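Fudden to open fruit and vegetable hall at Kalon

17/08/2001

Fudden will open a new fruit and vegetable hall at its Kalon shop next month. The hall takes over the old stock room and gives the shop 200 square metres of extra selling space.

Customers will be able to buy all produce by weight, with no minimum. Fudden tried this at its Clisent shop in July and the share of produce sold without wrapping went up by 18 per cent.

Goods come in from 4 growers in the Ko valley and are put out in the crates and baskets they will be sold from. Potatoes, cabbages and squashes are priced by the kilo, with salad leaves priced by the head. Baskets may be borrowed at the door and must be handed back at the till.

The first 500 customers will receive a cotton shopping bag. 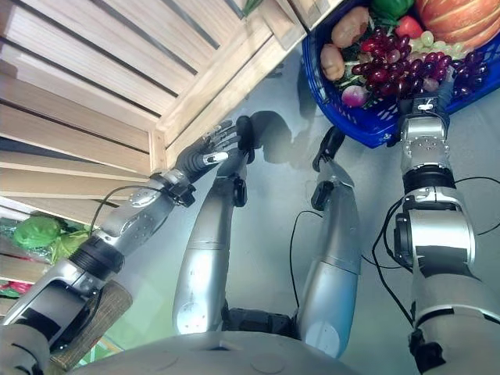
Grapes, potatoes, a tomato, a green pepper and a pumpkin in a blue basket, with a slatted wooden crate and greens to the left.

The Kalon shop stays open as normal while the work is finished. Price lists can be had from the Fudden office at Clisent.

Ends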